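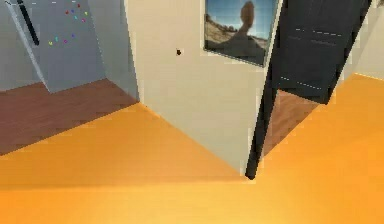 Room render, orange floor, light grey appliance on the left.

10 September 2020
Casein paint, continued from the page with the coffee stain

The second batch of lime casein is made and standing under a wet cloth. I write down everything before I forget it, and also for whoever opens the workshop tomorrow, please read at least the part on the sieve.

Quantities: 600 g quark (the lean one, drained overnight in the linen), 200 g lime putty from Plemov, water by feeling. By feeling is not a good thing to write in a notebook, I know. I added it with the small ladle until the paste ran off the whisk in a ribbon, and then one ladle more. Next time I will weigh the jug before and after.

The quark and the putty became glassy very quickly, faster than in January. The room is much warmer now, so this may be the whole explanation, but the putty is also older and fatter. The smell was correct: a little ammonia, not sour. The January batch smelled sour on the first evening already, and we used it anyway, and it came off on the sleeve.

Sieve. The fine one has a hole near the rim. I found it when I had already passed half of the paste through, and I had to start again with the coarse sieve and a piece of stocking. Do not use the fine one for casein until it is soldered. It can stay for dry pigment if you hold it with the good side down.

Pigment was soaked in water since yesterday. Green earth from Wovimora, the new bag. It is greyer than the old bag and I would say weaker. I rubbed both on the glass next to each other, and the old one has some yellow in it which the new one does not have at all. The label has the same number. I will write to them and ask if they changed the source, in a polite way.
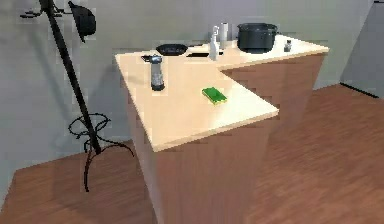 L-shaped counter with pale beige top, brown wood below. Render.

Test boards. I prepared 5 boards with the chalk ground and gave each of them 2 coats, the second one across the first. Notes while I still remember:

Board A, paint as it is. Covers nicely, brush leaves a mark where I stopped to answer the telephone. Wet colour much too dark, as always.

Board B, paint thinned to milk. First coat almost nothing, second coat surprisingly even. I like this one best for the moment.

Board C, same as B but the ground was wetted before. The brush slides better. There is a tide line at the lower edge where the water collected.

Board D, with a spoon of linseed oil beaten in. It took a long time to go in and I am not sure it stayed in. Small shiny points on the surface.

Board E, with Yap instead of our own binder, to compare. Yap is easy, I must admit this. It does not drag and it has no smell. But on the chalk it sits like a skin and you see at once that it is a different thing.

All boards are on the rack by the north window, not in the sun. Please do not move them next to the stove to make it quicker. Rubbing test with dry cotton first, then with damp cotton, and write the time when you do it.

For the Hokadness ceiling we will need a lot more than I can make in this bucket. I tried to imagine the work in one go: the binder is good only the same day, in this warmth maybe only until the afternoon, so every portion must be mixed in the morning and matched to the one before. Matching a wet colour to a dry one is where we lost so much time in the stairway.
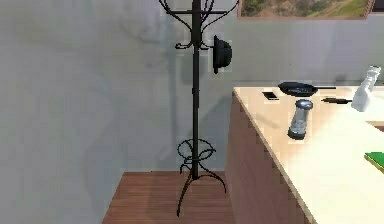 So my proposal is to keep all pigment in one big closed container as a water paste, mixed once and stirred long, and to take from it by weight for each morning. Then only the binder is fresh. The paste should be covered with a finger of water and the lid written with the date. If mould comes, it comes on the water and can be poured away, at least this is how it went with the ochre.

Open questions:
Does the lime shift the new green earth over some days? The old bag was stable, but I cannot promise for this one.
Is the chalk ground too thirsty? Board A says yes, Board C says maybe.
Who has the badger brush? It is not on its nail.

Brushes are washed in cold water and hanging. The rest of the batch I will throw out in the evening, it is already getting thick at the wall of the bucket. Lime putty is closed again with water on top. Gloves are nearly finished, only the large size remains.

Tomorrow: rubbing test, solder the sieve, letter to Wovimora.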